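[kedier-users] Re: Gripper width jumps when cloth hides a finger
From: Ilham Kabbaj
Date: 17/11/2023
To: kedier-users 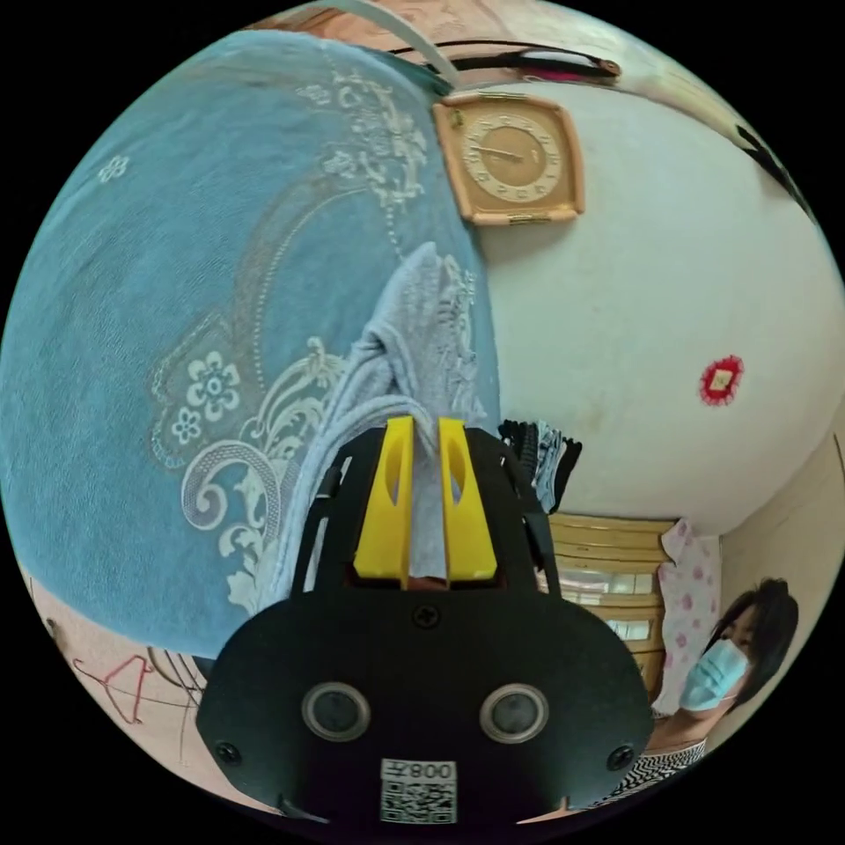
1. First, the thing you asked

Hello Hazem, and hello everyone,

Thank you for such a careful report, and sorry it sat in my inbox while I was chasing the Zaki release. I'm quoting the part I'm answering so people who joined after July can follow along.

> On Wed-type tasks (folding, hanging, wiping) our width signal
> goes bad as soon as fabric falls over one side of the gripper.
> The estimate closes to zero, stays there for 14 frames or so,
> then snaps back open. The policy trained on it has learned to
> let go of things at exactly the wrong moment. Is this the
> finger tracker or the smoothing? We are on the stock Kedier
> config, apart from a longer window.
>
> Hazem Salem
> Ukberg

I think it's both, but mostly the tracker. With a pale blue towel pinched between the yellow fingers and hanging down over the left side, you still have plenty of yellow to work with, and a person has no trouble at all seeing where the fingers are. The stock tracker does, poor thing. It fits one blob per finger and takes the distance between the two centers, so when fabric covers part of a finger the center slides away from the covered part, and the width slides with it. The oval slots don't help either. Whatever is behind a slot shows through, and the blob can split in two.

2. What I would change

Set finger_model to "edges" in the tracker section. This fits the inner edges of the two fingers and never looks at the blob centers. It's slower, but you are processing offline, so I doubt you'll mind.

Then turn on hold_on_low_conf. When the fit is poor it keeps the last good width and writes a flag next to it, and your training loader can drop or down-weight those steps as you like. I'd start by dropping them and see how much you lose.

Please also put your smoothing window back to the default! I know a long window looks lovely on a plot, but it smears one bad reading across its neighbors, and I suspect that is where part of your long closed stretch comes from.

3. The pose side

You didn't ask about this, but I'll say it anyway (Hazem knows me by now). A big patterned blanket is a gift to the feature matcher, all those white swirls and flowers, while a plain wall gives it next to nothing. So the map leans on the blanket, and cloth moves. If someone brushes past it, or tugs it, the matcher is quite happy to believe that the gripper moved.

Flasamden has a check for this, run after mapping – it fits the pose a second time without the heaviest cluster of features and reports where the two paths disagree. I ran it over 2,000 of our own home episodes and it was well worth the wait. People who walk through the view or stand near the gripper should be masked before mapping too. The masking script does this, but it is off by default, and I keep meaning to change that.

4. If you have time

Could you send me 2 of the bad episodes, raw, with the config you used? I'd like to add them to the regression set, which has 3,000 episodes in it now and far too little fabric. Please don't trim them; the frames before the fabric falls are the ones I need most.

The edge model is on the main branch of Kedier already. If the build complains about a missing calibration key, copy the one from the sample config and it should go through – I still haven't written that up properly.

Warm wishes to all at Ukberg,
Ilham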